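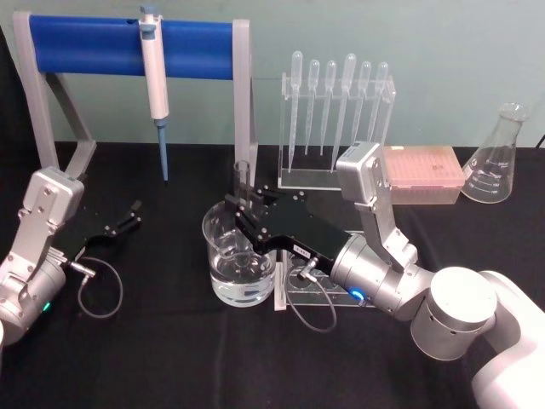 A micropipette on its stand, with a beaker and flask on the bench.

Search stories Enter keyword Go

Stories > Short fiction > Town and county

The Second Alarm

The alarm at the Trakis cold store went off at ten past two, and by half past everyone in the parking lot knew why. It was the wiring. It was a cigarette. It was the new owners, who needed the money.

Padmavathi Achari wrote all three down and believed none of them. She had covered fires for the county paper for 19 years, and in that time she had met a great many people who knew why.

"Electrical," said Raghavendra Gowda, the shift manager. He had a blanket over his shoulders though he had never been near the smoke.

"Who told you that?"

"It's always electrical."

Two engines stood at the loading dock with their hoses run out. A thin brown smoke came from under one door, stopped, and came again. The firefighters didn't seem excited by it. 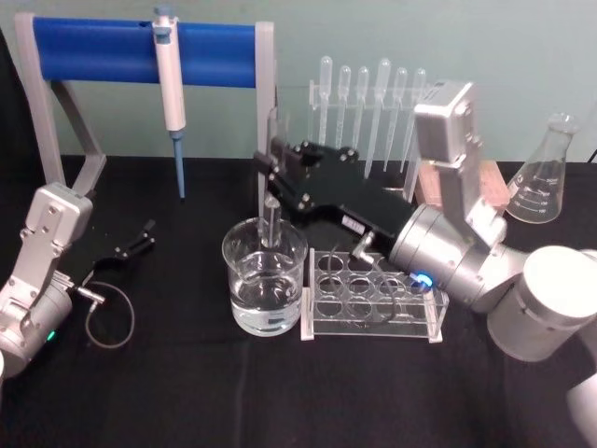 Glassware and a pipette stand on a black cloth.

She found Thenmozhi Naidu by the second engine, helmet under one arm, drinking from somebody else's water bottle.

"How many people got out?"

"All of them."

"How many is all?"

Naidu looked at her for a while. "The company says 90."

"And what do you say?"

"I say I haven't seen the sheet."

The sheet, when Gowda brought it, was for the day before. He was sorry about that. He was sorry in a way that took several minutes, and while he was being sorry a man from Clorkitz, the insurers, got out of a clean car and asked him to stop talking.

That was quick, Padmavathi thought. The Clorkitz office was in Hemon, an hour's drive on a good road, and the alarm was 40 minutes old — she looked at her watch twice to be certain.

"You were in the area?" she asked him.

"I had a meeting."

"Who with?"

He smiled and looked at the smoke.
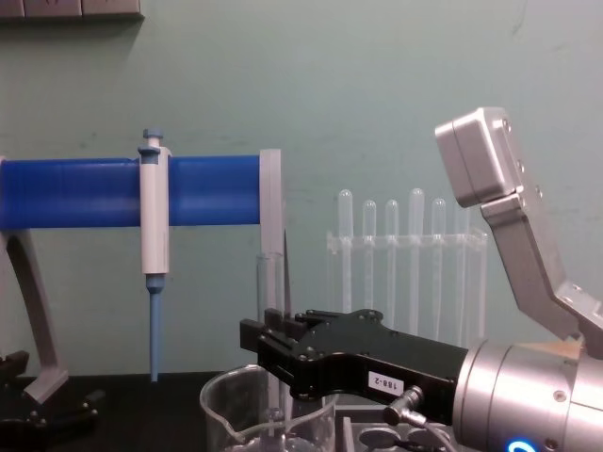
Pipette hanging from the blue bar of its stand.

Her editor, Ilídio Baptista, called at three. He wanted 625 words and he wanted them to say electrical.

"The fire department hasn't said that."

"The company has. They put out a statement."

"When?"

She heard him scroll. She heard him stop.

"It came in at five to two," he said.

Across the lot the man from Clorkitz was holding a door open for Gowda, who was folding up his blanket with great care. Padmavathi turned to a clean page.

"Read me the whole thing," she said. "Start with the time."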